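Skornport Two-Finger Gripper, Padded Tips
For small tabletop arms. Sold singly or as a matched pair.

We put these fingers on a two-arm bench for the 2021 comparison and had a hard time handing them back! They're slim, they taper nicely toward the tip, and they get in next to small objects where our old Bakos jaws just shoved everything sideways. Anas El Idrissi ran most of the trials, and he started with toys and cups (the stuff that rolls, tips and slides away from you) before going anywhere near real parts.

Views from the wrist camera and the fixed cameras:

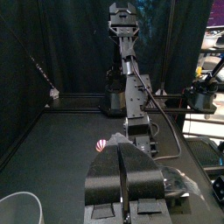
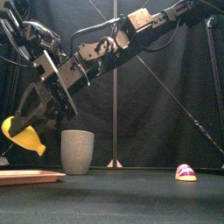
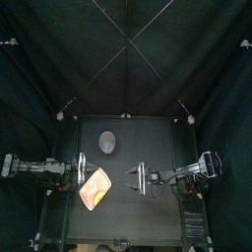 What we compared

Skornport against the Bakos parallel jaw, same arms, same table, same Kimow controller. Each gripper got 10 tries per object. On the smooth yellow toy the Skornport dropped it 2 times and the Bakos was worse, mostly at the narrow end. Cups were closer, and Ginevra Bellini still likes the Bakos for lifting by the rim.

The wrist camera mount is the part I'd buy all over again. You get both fingers in view right up to the tips, so lining up on something small is a pleasure.

In the box

Gripper with fingers fitted
Spare tip pads, one set
Wrist camera mount (camera sold separately)
Hex key and 13 screws

Good to know

Check that your cable has slack at full wrist rotation before you power up. Clear plastic wrap is still tricky for any two-finger design, this one included, so try yours first if you pack bagged goods.

Pairs ship from Stimthorpe. A wider finger set is due in September, and Alina Lazăr is keeping the list for anyone who wants to try it early.

Page updated June 7, 2021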